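Cable tension on the right-hand instrument
July 2023 | posted by Kaewmanee
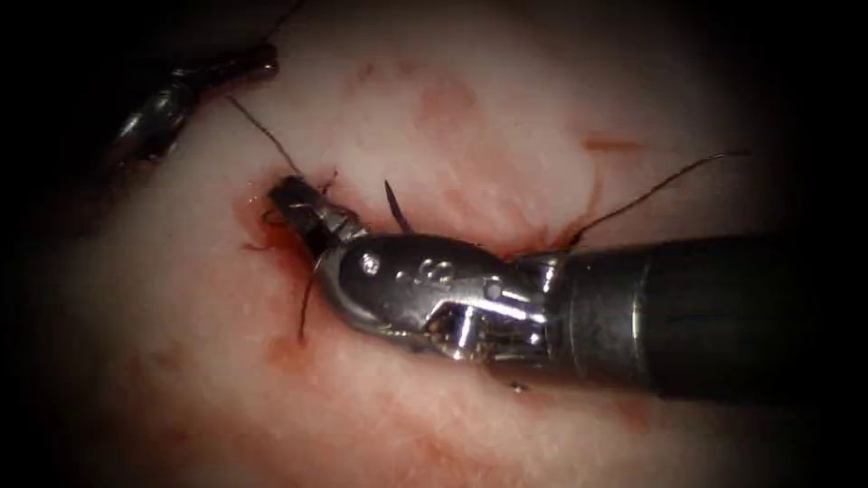
Right instrument at the suture, left one at upper left. Cables and pins show in the cut-out under the wrist.

The Stindero cell has two arms, and the right one takes most of my bench time. Its wrist is cable driven. When a cable slackens, the jaws lag the command and grip on thread gets vague.

I check tension every 100 cycles and replace the cable set at 200. The last set came off at 193 with one frayed strand near the pulley, so I'm leaving the limit alone for now.

Order of work: park both arms, pull the instrument, flush the wrist, dry it, then look at each pulley under the magnifier. All 4 cables get tensioned in pairs, a quarter turn at a time. Home the wrist after each pair. If the jaws close off center, back off and start over.

Left arm gets the same treatment in August.

Recent posts
Wonance controller: backing up parameters
Sinent drape clips, second try
Homing errors after a cold start

Contact | © 2023 Kaewmanee | Back to top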